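Tips for recording laundry with a hand-held gripper

Put the garment on the bed before you pick up the gripper. A learning system copies what it gets, and if it gets you hunting for a sleeve, it will learn to hunt for sleeves.
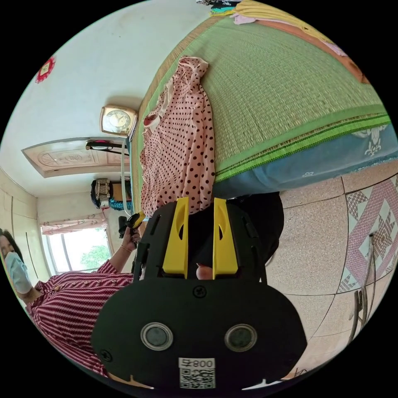 Rillby Home Recording Club

Work on one garment at a time. Polka dots are fine, ruffles are fine, and the rest of the pile can stay folded at the far side of the mat, where it will tempt you.

Keep the yellow fingers in view from start to finish. Solène Cordier once handed in 34 takes of her own elbow — very steady, I'll give her that.

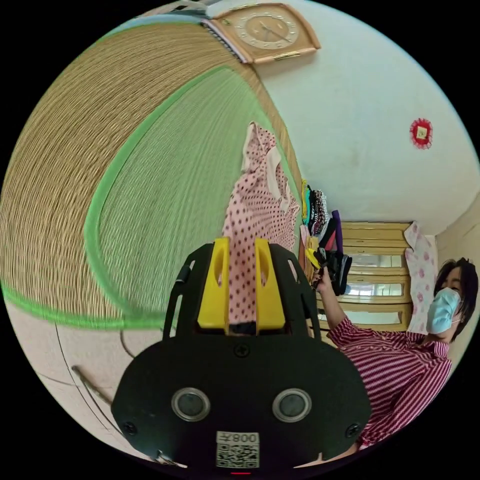

Go slower than you would on a normal day, but don't perform. Nobody folds like a museum guard. If you drop something, keep recording and pick it up, then mark the take "recovered" in the notes.

Change where the garment starts every few takes. Our first 168 all began in the same spot, and the model was lost anywhere else.
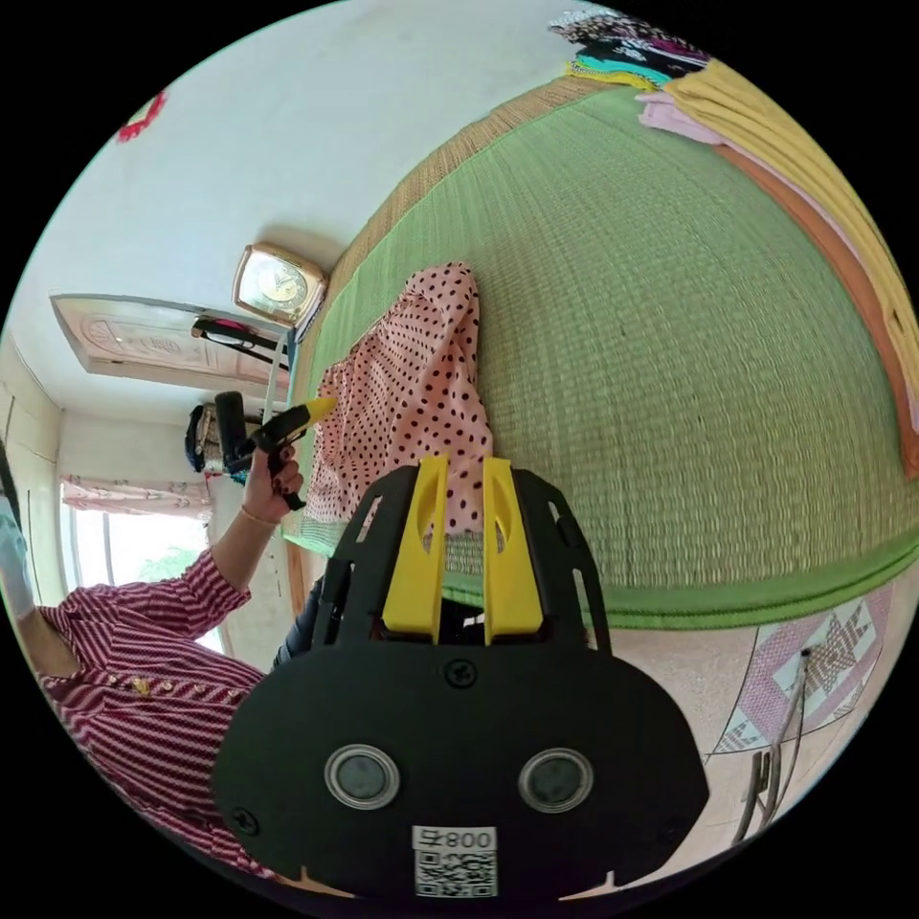 Wipe the lenses with a dry cloth between sessions, and leave the label on. Yes, it's ugly.

Send takes in by the end of October.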